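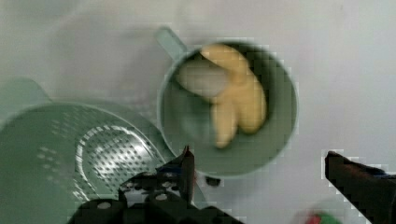 2023-03-28

The note that follows records a change to the way demonstrations are prepared for training in the Brastance project, and the results obtained with it so far. It is published on my personal page because the formal report will not be ready before June, and several readers have asked what became of the pause filtering described in an earlier post. The views are my own.

## Background

Brastance is concerned with tabletop manipulation learned from human demonstrations. An operator guides the arm through a task such as moving a piece of toy food from one container to another, and a policy is then trained to reproduce the operator's actions from camera images and joint readings. The training method is ordinary behavior cloning with short action sequences as output. No reward is used, and the policy does not practice on its own.

People pause when they operate a robot remotely. They stop above an object to judge its depth, they wait for the arm to settle, and they hesitate before closing the gripper. A policy trained on such recordings learns the pauses as well. In the mild case the robot is slow. In the serious case it reaches a point above the object and stays there until the trial is ended, because the recorded action for that view was, more often than any other, to do nothing.

The earlier post proposed removing the pauses. Frames in which the arm moved less than a fixed threshold were deleted, and the remaining frames were joined. That approach is simple and is used in many laboratories. In our setting it produced faster policies, but it also produced a new kind of failure, and the present work began there.

## What went wrong with deletion

A fixed threshold treats all slow movement alike. The final approach to an object is slow, and much of it was deleted together with the true pauses. The recordings then jumped from a position well above the object to a position at the object, and the policy learned to make the same jump. With firm items the result was usually acceptable. With soft items the fingers arrived too quickly, pressed the item to one side, and closed on empty space.

A second difficulty was less obvious. The gripper takes time to close, and the arm does not move during that time. Deleting those frames left recordings in which the fingers were open in one frame and closed in the next, with the lift already under way. Policies trained on these recordings tended to begin lifting early. We first attributed this to a timing error in the controller, and some weeks were spent on that explanation before the data were examined properly.

## The revised method

The revised method deletes nothing. Each recording is divided into four phases: travel, approach, grasp, and release. The division is made automatically from the gripper command and the arm's speed, and it is then checked by a person using a small review tool called Lashari, which plays the recording beside a colored bar and allows the phase boundaries to be dragged. Most recordings need no correction.

Within each phase, every frame is given a training weight. A frame in which neither the arm nor the gripper moves receives a low weight. A frame in the approach phase receives a high weight even when the arm is moving slowly, provided that its distance to the eventual grasp point is decreasing. Frames in which the gripper is closing keep their full weight whether the arm is moving or not.

The grasp point is known only after the fact. It is taken from the arm's position at the moment the gripper finishes closing, and is then applied backward to the frames that came before. If the operator missed and tried again, the failed attempt is weighted against its own grasp point, and a separate mark records that it failed. We considered removing failed attempts altogether. For the present they are kept, at half weight, since the recovery that follows them is useful.

The weights enter the training loss directly. Nothing else in the model or its schedule was changed, so that the comparison would be a fair one.

## Data

The collection consists of nearly 900 demonstrations, of which 600 were used for training in the work reported here. A further 91 were set aside after review for reasons unrelated to pausing, mainly missing camera data and incorrect task labels. The remainder is held for a later study of instruction wording, and I have not looked at it closely.

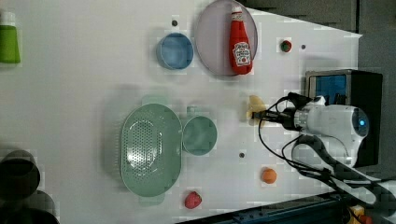 The layout of the table was varied between demonstrations, and the instructions were written so that the target container had to be named by type. It was found early on that a policy could do well in a sparse layout by learning a color and nothing more. We therefore placed containers of matching color side by side, such as the sage-green colander and the round bowl next to it, and asked for one or the other. Items that play no part in the task, the ketchup bottle on the lavender plate among them, serve as distractors. The arm's reach also matters: a container set far from the base leads operators to slow down much earlier in the movement, and a fixed speed threshold cannot account for that.

Operators were not told how the recordings would be weighted. They had been told about the earlier deletion method, and I suspect that a few of them adjusted their habits to suit it. Two operators in particular moved with very little hesitation throughout. Their recordings were kept, but the benefit of the method is naturally smaller on data of that kind.

## Results

Each policy was evaluated on 50 trials with the same starting layouts. Three policies were compared: one trained on the unaltered recordings, one on the recordings with pauses deleted, and one on the weighted recordings.

| Training data | Completion | Stalled above object | Early lift |
|---|---|---|---|
| Unaltered | lowest | frequent | rare |
| Pauses deleted | middle | rare | frequent |
| Weighted by phase | highest | rare | rare |

I give the results in words for the time being. The trial counts are being scored a second time by a reader who does not know which policy produced which trial, and I would prefer not to publish figures that may be revised. The order of the three policies was the same under both scorings completed to date. The gap between the first policy and the other two is wide. The gap between deletion and weighting is narrower, and it comes almost entirely from the soft items.

The soft toy banana deserves separate mention. It is the item on which deletion performed worst, and it remains the hardest item under the revised method.
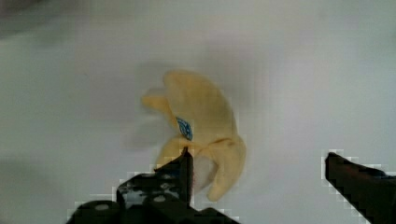 *The toy banana and the open gripper, recorded by the wrist camera.*

The difficulty lies in its shape. The peel flaps stand away from the body and present several places that look suitable for a grasp, and some of them are poor. Operators chose the thick central part in most recordings, but not in all, and the weighted policy reproduces this mixture. When it takes hold of a flap, the body may swing during the lift and strike the rim of the target container. Weighting by phase does nothing to correct that, as it alters how strongly each frame counts and leaves the choice of grasp as the operator made it.

A narrow container adds to the problem. A mug leaves little room for the fingers beside a large soft item, and the operators themselves needed repeated attempts. We have fewer clean examples of this case than of any other, and I would not draw conclusions from the trials that involve it.

## Limits and open questions

The phase division depends on a clear gripper signal. For tasks with no grasp, such as pushing or wiping, the method as described does not apply. A variant based on force readings was tried at the Uranham site on a small scale, without a result worth reporting.

The half weight given to failed attempts was chosen by judgment and has not been tested against other values. A full test would require many training runs, and the computing time allotted to Brastance is largely committed until June. If only one further experiment can be carried out, that is the one I would request.

There is also the question of whether the weights could be learned instead of assigned. Colleagues working on Atavton have proposed a small model that predicts, for each frame, how much an operator's action would vary if the same moment were repeated. Frames with high variation would count for less. The idea is attractive, though it requires repeated demonstrations from the same starting position, and our collection contains very few of these.

## Availability

The phase division script and the weighting code will be released with the report. Lashari will follow separately once its file handling has been cleaned up; at present it assumes a folder structure that exists only on our own machines. Readers who wish to try the method sooner can reproduce it from the description above, and the script needs only the arm's joint speeds, the gripper command, and the timestamps.

Corrections may be sent to the address on the contact page. A revised table, with counts, will replace the one in this post when the second scoring is complete.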